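CHAPTER 5
Chores: The Hard Easy Problem

After reading this chapter you should be able to:
explain why soft objects are harder for robots than rigid ones
describe the difference between a task that is repeated and a task that is generalized
read a success rate critically and say what it leaves out
sketch a fair test for a household or shop-floor chore

5.1 Can a machine do it yet?

Pick up a hat. Hang it on a hook, or set it on a shelf next to another hat. You probably did something like this on your way in today, talking to someone, with your other hand full of keys. Now try to write down what your fingers did. Which part of the fabric did you grab? How did you know you had one layer and not two? When did you decide to let go?

Questions like these are what make chores such a wonderful subject. A factory robot can place a weld in the same spot all day long, and it has been able to do that for decades. Ask it to tidy a coat rack and you find yourself at the edge of what the field knows how to do. The rest of this book leans on that gap, so we will spend the whole chapter in it.

Start with the object. A metal bracket has one shape. If a camera finds two of its corners, the program can work out the rest. Cloth has as many shapes as it has ways to fall, and it takes a new one each time it is touched. A knit hat can be folded under itself so that the opening is hidden. A cap is a mixed case, soft in the crown and stiff in the bill, and students are often surprised by how much the bill helps. It gives a gripper something to hold and it tells the program which way the cap is facing.

Then there is the neighbor problem. Things in homes and stockrooms touch each other. Pulling one item from a pile moves the others, and whatever the program knew about the pile a moment ago is out of date. We return to this in Section 5.4, where Şengül Kırmızıgül's notes on sorting returns at the Uysal warehouse make up the main case study.

So, can they do it yet? The best answer we can give in this edition is "some of it, in some rooms." Take the Loltlow trials, which we will use throughout the chapter. Over 23 attempts at a simple put-away task, the arms finished all but 5. That is a terrific result! It was also one table, one set of items and one kind of lighting. When Taner Tuncer's group swapped in 2 items the program had never handled, the picture got a lot murkier – and a lot more interesting.

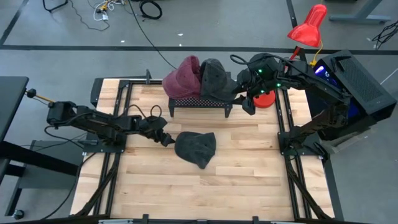
Figure 5.1 A two-arm workcell with hats as the test objects. Compare the crumpled knit hat on the tabletop with the two on the rack, where the gray cap partly overlaps the maroon one. Which would you try to pick up first?

Keep Figure 5.1 in mind as you read Section 5.2, which covers grasp points. Before you go on, spend a few minutes on the warm-up below. You will need a partner, a soft hat and a pair of kitchen tongs.

Warm-up 5.A
Drop the hat on a table from shoulder height. Using only the tongs, lay it flat with the opening toward you. Have your partner write down every regrasp. Repeat with your eyes closed while your partner gives spoken directions, then trade places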